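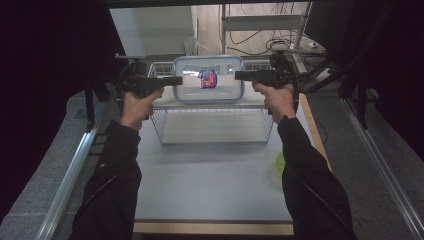
Allmont Borough Council – Housing and Neighbourhoods Team

Food waste collections to reach Kotbridge and Tillman from June

Weekly food waste collections will start in Kotbridge and Tillman in June, bringing the two wards into line with the rest of the borough.

Each household with its own front door will be given a small caddy for the kitchen and a larger lockable bin for outside. Deliveries will be made street by street during the weeks before the first collection. A leaflet with the collection calendar will be inside the outdoor bin, along with one roll of liners.

The council has appointed Jelen to run the service under a contract lasting 60 months. The firm will use eight vehicles, all based at the Tillman depot, and will cover 208 streets across the two wards. Crews will start at 6.30am, and residents are asked to put bins out by 6am on their collection morning or after 7pm the evening before.

All cooked and uncooked food can go in the caddy. This includes meat and fish, bones, dairy products, bread, rice, fruit and vegetable peelings, tea bags and coffee grounds. Food that has gone out of date can be put in too, once it has been taken out of its wrapper or tub. Liquids, cooking oil and packaging of any kind should be kept out, including packaging marked as compostable.

The food waste will be taken to a treatment site outside the borough, where it will be turned into gas for energy and a fertiliser for farmland.

Flats with shared bin stores will join the service later. There are 16 blocks in the two wards and each will be visited first to agree where the shared bins should stand. Some of the older stores in Kotbridge have narrow doors or steps, and a few may need small building works. Letters will go to residents of each block once a date has been set.

General rubbish and recycling will be collected on the same days as now. Garden waste is still a separate, paid-for service and should not be put in the food bins. Residents who compost at home are welcome to carry on doing so and can use the caddy for items that are not suitable for a compost heap, such as meat and cooked leftovers.

Anyone who finds it hard to carry a bin to the kerb can ask for an assisted collection. Households already on the assisted list for rubbish and recycling will be added automatically and do not need to apply again.

Replacement liners will be free from Kotbridge library and the Tillman customer service desk. Residents can also tie a spare liner to the handle of the outdoor bin – the crew will leave a new roll. Newspaper may be used in place of liners.

Residents who have not received their bins by the end of the delivery period should report this through the waste pages of the council website or by calling the main switchboard.

Ends

Notes to editors

The collection calendar for each street will be published on the council website before deliveries begin.

Media enquiries should be sent to the council press office.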